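Notes for session 5, 23/01/2020. Read with the Skalwood plans handed out last time.

## Floor finishes: movement and bedding

A tiled floor is a stiff, brittle layer fixed to a base that moves. Concrete shrinks as it dries, timber swells and shrinks with the seasons, and heated screeds expand each time they are switched on. The tile itself changes very little. Most of the difference is taken up in the bed and the joints.

**Joint width.** Machine-made tiles of even size can be laid with a 3 mm joint. Handmade clay tiles vary more and need a wider one. Butt jointing is not acceptable on any floor in this course.

**Movement joints.** These are required at the perimeter, over joints in the base, and at intervals across large areas. They must pass through the tile and the full depth of the bed – a strip of sealant over hard mortar does nothing.
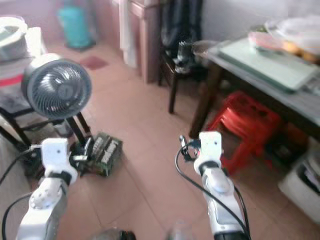

**Bedding.** The adhesive should be in contact with the whole of the tile back. Spot fixing leaves voids, and a point load over a void will crack the tile. Lift a tile early in the work and check the back.

**Drying.** A new screed must be tested before tiling. Surface colour is a poor guide. At Ladville the screed looked pale and dry in July, but the readings near the north wall were still too high and laying was put back.

**Weight.** Dense clay tile may be taken as 2,350 kg per cubic metre for the exercise. Add the bed separately.

### Exercise

The ground floor at Skullow is some 200 square metres, on a heated screed. Mark the movement joints on the plan and work out the dead load of the tile layer. State the thickness assumed. Show the door thresholds – these were left out of most of the Marín drawings.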